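Week 5 handout: How long do things last? Reading lifetime claims

Updated November 1, 2023

You will have met the phrase "designed life" by now, usually on a data sheet and usually with a confident number next to it. The aim this week is to make you slower to believe it. Bring the Stavico sheet to the seminar, with your own notes in the margin.

1. What the number is

A lifetime figure is almost never the result of somebody waiting. A maker who promises ten years has not run the product for ten years, as the product is usually three years old at most. What they have is a short test, done hot, and a sum that turns hot hours into ordinary ones. The sum may be a good one. It still rests on a guess about which part will fail first and how heat speeds that up.

The Stavico sheet gives 3000 hours at high temperature with no failures. Fine. Now look for how many units were tested. It is in the small print on the back page: 3. I would not bet my kettle on three units.

2. Averages that nobody lives through

Mean time between failures sounds like a promise about your own unit. It describes a crowd during its healthy middle years, with early faults taken out and old age not yet begun. Quoting it as a life span is a mistake, and sales people make it far more often than engineers do - draw your own conclusions.

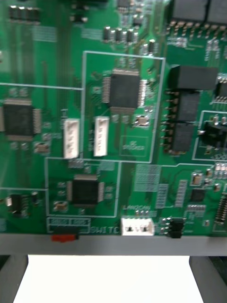
The usual defence is that everyone in the trade knows what the figure means. I doubt it. The Urnach returns survey, which we go through in June, asked buyers what they took it to mean, and 263 of the 784 who answered gave the wrong meaning outright. Survey answers have their own faults (who bothers to reply?), so treat that as a hint.

3. Returns data

Mühlbauer and Jerkis both publish return rates, and both look splendid. Before you admire them, ask what counts as a return. Jerkis leaves out anything sent back after the warranty ends. Mühlbauer counts only units where its own workshop found a fault, so "no fault found" disappears from the total, however many times the same unit comes back.

For the seminar

Pick one lifetime claim from something you own. Write down what was tested, how many, for how long and who paid. If you can't find one of these, say so and leave the gap. Please don't fill it from a forum.

One side of paper is plenty. Last year's longer ones were mostly padding.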